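# Bedroom Tips: When the Laundry Gripper Won't Let Go

Grippers are good at picking up clothes. Putting them down is where ours has ideas of its own, and after the Great Pajama Incident of July I started keeping notes.
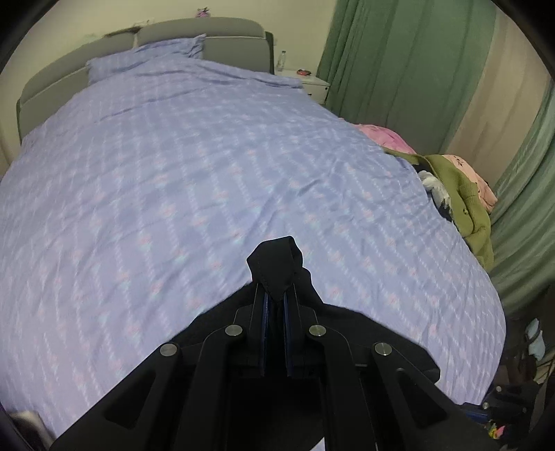
The usual fault is a stuck grip. The fingers close on a bunch of fabric, a thread works its way into a pivot, and the thing hangs on like a toddler in a toy store. Do not pull. I pulled, and the Closstead repair counter charged me $40 to admire the result.

**To free a stuck garment**

- Cut the power first. "Paused" on the Oprea controller means it is thinking, and you don't want your thumb in there when it finishes.
- Push the fabric *toward* the fingers to give it slack, then ease it out sideways.
- Snip caught threads with nail scissors. Kitchen shears are how I lost a cuff.
- Wipe the pads with a barely damp cloth. Lint makes them slippery, people turn up the force to make up for it, and then you have two problems.

**Before you start again**

Test on an old dish towel – ten grabs, ten releases. Keep buttons, drawstrings and lace out of the first batch. Thick knits go by hand at my house, permanently.

If error 314 comes back after cleaning, stop using it. The manual says to "restart as needed." I needed to nine times, and then it ate a sock.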